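4 Fitting and adjusting the Grindach belt pouch and patch panel

This section covers the Grindach pouch (part 384) and the detachable patch panel supplied with it. For the shoulder harness, see section 6.

4.1 Before you start

Lay out the contents of the bag and check them against the packing slip. You will need a 5 mm Allen key for the clip screws. The key is not supplied.

Caution: do not use a powered driver on the clip screws. The inserts in the back plate are brass and will strip.

4.2 Fitting the belt clips

1. Empty the pouch and turn it face down with the drain hole towards you.
2. Slide each clip under the webbing until the two holes line up with the inserts in the back plate.
3. Start all the screws by hand before tightening any of them.
4. Tighten each screw until the washer stops turning, then give it a further quarter turn.
5. Thread the belt through both clips and close the buckle.

Note: the clips accept belts up to 58 mm wide. Narrower belts need the plastic spacers, which press into the clip from the open side. Fit the spacers before threading the belt.

4.3 Attaching the patch panel

1. Brush lint and grit out of the loop side of the panel.
2. Place the panel on the front of the pouch with the stitched label at the bottom.
3. Press from the centre outwards, keeping the edges flat.
4. Pass the retaining cord through the eyelet and tie it off behind the flap.

Pouches made before the Mahrous pattern was adopted have no eyelet. On these, leave the cord off and check the panel each time the pouch is worn.

4.4 Adjusting the flap tension

The flap is held by an elastic loop and toggle. To shorten the loop, pull the free end through the toggle and knot it again. The flap should open with one hand but stay shut when the pouch is turned upside down with its normal load inside.

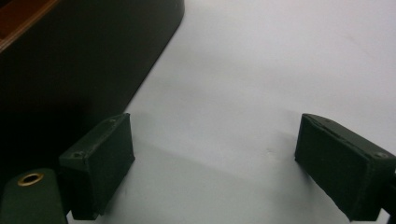 Caution: do not cut the spare elastic shorter than 19 mm. A shorter tail can pull back through the toggle under load.

4.5 Care

Wash by hand in cool water with mild soap. Remove the panel and clips first. Dry flat, away from direct heat. Do not iron or bleach.

Check the screws after the first day of wear and monthly from then on. Replacement screws and spacers are sold as one pack by Grirna; quote the part number when ordering.

Section revised by Sanaa Ait Brahim. Checked by Moataz El-Sayed, Saturday, April 5, 2025.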